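Sorting out the tubs
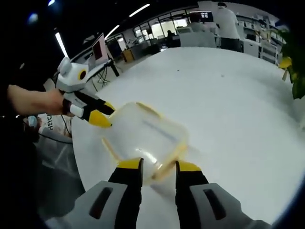 Pokatura - Workshop and Stores Team

I have been putting off the storage tubs since September. They live on the bottom shelf by the sink and get used for everything from screws to biscuits, and over time the lids and the tubs had gone their separate ways. On Tuesday I gave up and carried the whole lot over to the big round table.

The round table is the best place for this kind of job. It's white, so you can spot a clear tub on it if the light is decent, and there is room to make piles without anything going off a corner. It does show every crumb and speck, so I usually end up wiping it down as well.

By the count on our stores sheet we should have 40 tubs. I found lids for most of them. The boxy clear ones with the amber edges are my favourites - they have rounded corners, so they are easy to clean. The square-cornered ones collect dust in the corners and I would happily never see them again.

My method was simple. I tipped each tub up to look at the bottom, ran a thumb round the rim for cracks, then tried a lid. Anything cracked went in the recycling. Anything sound but without a lid went to Amarachi Osagie, who wanted open trays for the drawer under the printer. She took six and came back later for another two.

Old labels took longer than the sorting. Warm water and a bit of washing-up liquid got most of them off. The ones Ebuka Dauda put on two years ago needed cooking oil and a long soak, and one still says "fuses" if you hold it up to the window.

The good tubs are now stacked by size on the middle shelf, with the lids upright in a box next to them. I've left 12 of the small ones out for Efren Dalisay, who is moving his bench this week and needs something for the loose bits.

Next is the cable drawer. I opened it on the way out and shut it again.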